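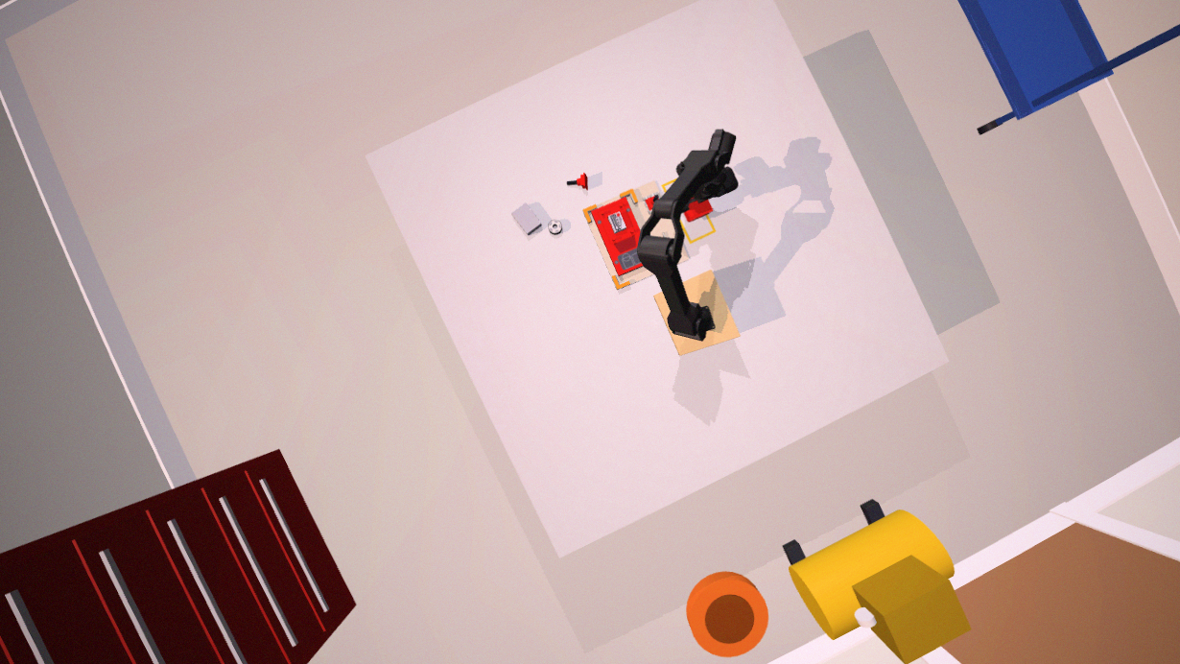
第四章 第一次在仿真里跑装配任务

先说两句废话。总有人问我,机械臂到底什么时候能在家里叠衣服、洗碗,或者去车间把拧螺丝的活儿全接过去。我的回答一直是:先让它老老实实把一个零件放进该放的地方,再聊洗碗吧!这一章就干这件事。我用的是 Tevell 仿真环境,Walska 任务包,照着下面的步骤走,一个下午怎么也够了(如果你跟我一样爱中途泡茶,那就算一个晚上)。

4.1 开始之前

你需要已经装好第二章里的控制程序,并且确认手动模式能用。任务包解压之后不要改文件夹的名字,我改过一次,程序找不到零件模型,报错又写得云里雾里,害我翻了半天日志。

注意:仿真和真机的配置文件长得很像。打开之前看一眼开头那行的模式标记,别把仿真的参数发到真机上去。

4.2 载入任务

1. 打开任务列表,选“装配板,入门”。

2. 把随机种子设成 137。这个数没有什么讲究,只是我写这一章的时候一直用它,你用同一个,出了问题方便对照。

3. 点“重置”。零件会回到各自的起始位置,机械臂回到待命姿态。

4. 把速度上限调到 30%。我知道慢得让人着急,可第一次跑真的不要贪快。

5. 切到俯视视角,把整块平台看一遍。橙色的角形标记标的是板上的位置,散放的小零件先不用管它们,4.5 节才用得到。

提示:要是视角转乱了(我经常转乱),按一下“视角复位”就行,零件的位置不受影响。

4.3 对准和夹取

这一步最磨人。人伸手去拿一块东西,根本不会想手指该从哪边过去,机械臂可是样样都要你交代清楚。

6. 在目标列表里选红色大件,点“接近”。夹爪会移到预备点然后停住,等你确认。

7. 切到近景视角,检查两根手指和红色件的左右两侧。两边的间隙看着差不多,就可以往下走。

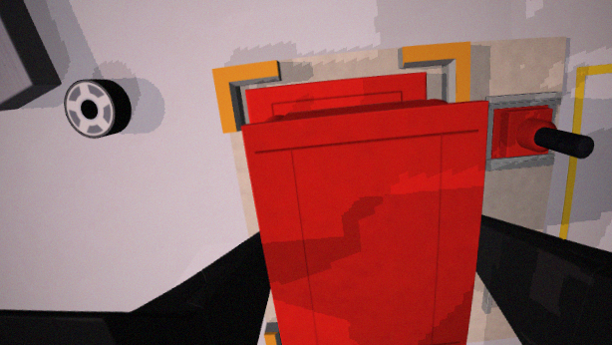
8. 如果一边明显更紧,用“微调”往另一边挪,每次只挪一格,挪完等画面稳定了再看。

9. 点“闭合”。力度用默认值,先别加。加大力度是新手最爱干的事,我也干过,结果零件在仿真里嗖的一下弹飞了,飞得那叫一个远,我笑完还得从头重置。

10. 点“抬升”,看零件有没有跟着夹爪一起走。没跟上就松开,回到第 7 步。

注意:红色件旁边那个带黑色手柄的部件也有碰撞体积。微调的时候只盯着大件,很容易把手指蹭到手柄上,程序会直接急停。急停之后要先点“清除”,再点“重置”,顺序反了没有反应,别以为是死机。

4.4 批量跑

单次能走通以后,就可以让它自己反复跑了。

11. 在“重复次数”里填 500,勾选“失败后继续”。

12. 勾选“只保存失败录像”。成功的录像看多了犯困,还特别占硬盘。

13. 开始,然后去吃饭。

我自己那台旧电脑跑完一轮要将近 8 个小时,新一点的机器应该会快不少。跑完先看失败录像,别急着看成功率。Osvaldo Morelli 审这一章草稿的时候跟我争过,他觉得应该先看总数,心里有底。我还是坚持我的看法,因为总数不会告诉你手指是从哪一边撞上去的!

4.5 那它到底能不能干活了?

能干一点。位置固定、零件认识、光线不变的时候,我愿意让它自己待着。换一批形状稍有不同的零件,我就得坐回来重新调。至于家里那些活儿,毛巾是软的,碗是滑的,桌上的东西天天换地方,我还不敢放手。我在 Prundirley 的厨房里用真机试过擦桌子,桌子擦得还行,旁边的盐罐没能幸免。

所以接下来请你先做一个练习:把种子换掉,再走一遍第 6 到第 10 步,记下每次微调往哪边挪、挪了几格。然后把目标换成散放的小零件,从头试一次。小零件的夹取宽度要另外设置,在“夹爪”页的第二栏,设完记得点“应用”,不点是不会生效的。

从仿真换到真机的步骤放在第五章,动手之前请先把那一章的安全说明读完。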